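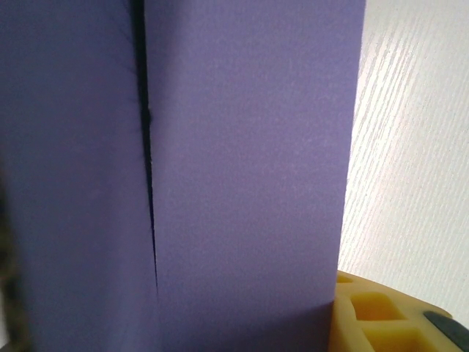

How Quiet Can We Make a Practice Room?

Project report by Farzana Kiani, Angus Tipoki and Lucía Pacheco
May 16, 2025

Why we picked this

Two of us play in the school band and one of us (Angus) lives in the bedroom next to a little brother who is learning the trumpet, so the subject picked itself. Our music wing has a row of small practice rooms, and if you are in the middle one you can hear the clarinet on your left and the drum pad on your right nearly as well as you hear yourself. We wanted to know what cheap, soft stuff does to sound, and whether it could make those rooms any nicer to play in.

We started in September thinking this was a project on soundproofing. By the second week we had found out that we'd been mixing up two different things, and sorting them out became the best part of the whole year!

Blocking and soaking up

When sound hits a wall, part of it bounces back into the room, part of it gets turned into a tiny bit of heat inside the wall, and part of it comes out on the other side. Blocking sound means stopping that last part. Heavy things are good at it, like brick or a thick door. Soaking up sound (the books call it absorption) means cutting down the part that bounces back. Soft, fuzzy things with lots of little air passages are good at that, like blankets and carpet.

The two jobs need different materials. A thick quilt on your wall will make your own room sound less echoey, but your neighbor may hardly notice. Ms. Whitelaw, our science teacher, asked us on day one which of the two we were going to measure and we all said "both" very confidently. We ended up doing both, but in separate tests, and she was right to make us write them down on separate pages.

What we built

We wanted a small model of a practice room so we could change the walls without asking permission every time. Lucía's uncle gave us a big shipping box, and we lined it with hardboard so it wouldn't flop. We named it the Clesell. (It started as a typo for "closet cell" in our shared notes and it stuck.) At one end was a small speaker. At the other end was an opening the size of a dinner plate where we could fit a sample panel, and a microphone on a stand outside it.

We tried four kinds of panel: felt, craft foam, an old wool blanket folded over, and plain cardboard from egg trays. All the panels were cut to the same size. Cutting foam neatly is much harder than it sounds. Scissors squash it and leave a slanted edge, and a dull blade drags and pulls little bits out. What worked best was a fresh blade, a metal ruler, and lots of light strokes with an adult standing next to us.

For the sound we used three tones: a low one, a middle one at 500 hertz and a high one at 1,000 hertz. We also recorded a clarinet scale and played it back, which was the test everybody wanted to come and listen to.

How we measured

Each panel got three runs at each tone. Between runs we took the panel out and put it back in, so that a lucky fit wouldn't make one material look better than it was. One person worked the speaker, one read the meter and one wrote. We swapped jobs every session because reading the meter is fun and writing is not.

For the blocking test, the microphone stayed outside the box. For the soaking-up test we closed the opening with hardboard, put the panel on the inside back wall, moved the microphone inside and played a single clap. Then we looked at the recording on the computer to see how long the clap took to fade. The picture of a clap fading away looks like a pine tree lying on its side, and with the blanket in there it was a very short tree.

What we found

The blanket was our winner for soaking up sound. The clap sounded dull and close, as if you were inside a coat closet. Felt came second. The egg trays did a lot less than we'd been promised by the internet. They changed the high tone a little and the low tone not at all that we could tell.

The foam surprised us most. We had all guessed it would do very well, and it landed behind the felt. Our friend Jarrah Costigan, who came to see the box at lunch, suggested we try blowing through it. You can blow air through the blanket easily. You cannot blow air through our foam, no matter how red in the face you get. Its bubbles are closed, so the air (and the sound in it) can't wander in and get lost. The foam sold for studios has open bubbles that join up, so it's a different thing even when it looks alike in a photo.

In the blocking test, none of the soft panels did much against the low tone. We then tried a plain piece of hardboard in the opening, just to compare, and it beat all four of them. It was a bit annoying after all that cutting, but it matched what we had read about weight.

The gap test

This one wasn't in our plan. One afternoon the hardboard was in crooked and our reading was far too loud. When we looked closer, there was a thin line of light along one side. We pushed it straight and the reading dropped right away. So we did it again on purpose, with a narrow gap, a wider gap and no gap. Even the narrow gap let a lot of the high tone out — much more than any of us would have guessed from its size.

After that we went back to the real practice rooms and looked at the doors. There is a space under every one of them that you can slide a music folder through!

What went wrong

Our first speaker buzzed on the low tone, so we had to throw out a whole session. The heating fan in the lab came on during some of the fade tests, and we repeated those at lunch when it was off. Our box is also much smaller than a room, and low notes act differently in a small space, so we can't promise that our results would be the same at full size.

What we'd like to do next

We want to test door seals in the real middle room, with the same clarinet recording, before and after. Mr. Gamage from the music department has already said we can use it on days when there are no lessons. We would also like to get a sample of open foam and set it beside ours. Angus wants to test his brother's trumpet mute as well — we have told him that's a separate report.

Thank you

Thanks to Tegan Whitelaw for the meter and the many questions, to Jarrah for the blowing idea, and to Lucía's grandmother for the blanket, which has been returned.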